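Re: [greenwood-makers] Label makers, again
24th September

> Does anyone still label things by hand? My Fornex tape
> peels off after two weeks and I'm tired of feeding it
> cartridges. Paint pen? Masking tape? Prayer?

Paint pen, every time. I went through the same two cartridges a month until February, when I added up the receipts and found I had spent 78 dollars on telling myself which jar had the washers in it. They were clear jars.

The pen has its own problems. It won't come off, so you had better be sure. I have a drawer in Zarnatville marked FUSES that has held nothing but string for years – visitors open it, look at me, and close it again. Masking tape is fine if you don't mind it turning brown and falling into the soup.

For anything with buttons on it, color beats words. I can find red faster than I can read my own handwriting. 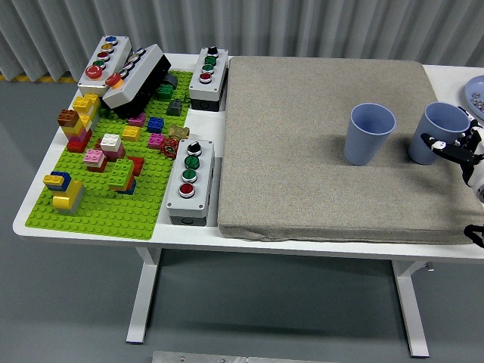
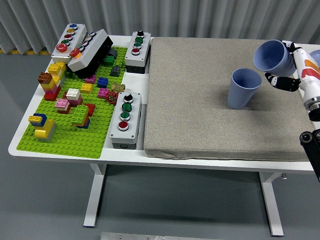
Whichever you pick, wipe the surface with rubbing alcohol first and let it dry. The folks on the Hondstead list swear by nail polish as a top coat. I tried it, and the lid of my screw box now says SCREW in a very glossy finish, the rest having dissolved.

Keep the Fornex for file folders. It's good at those.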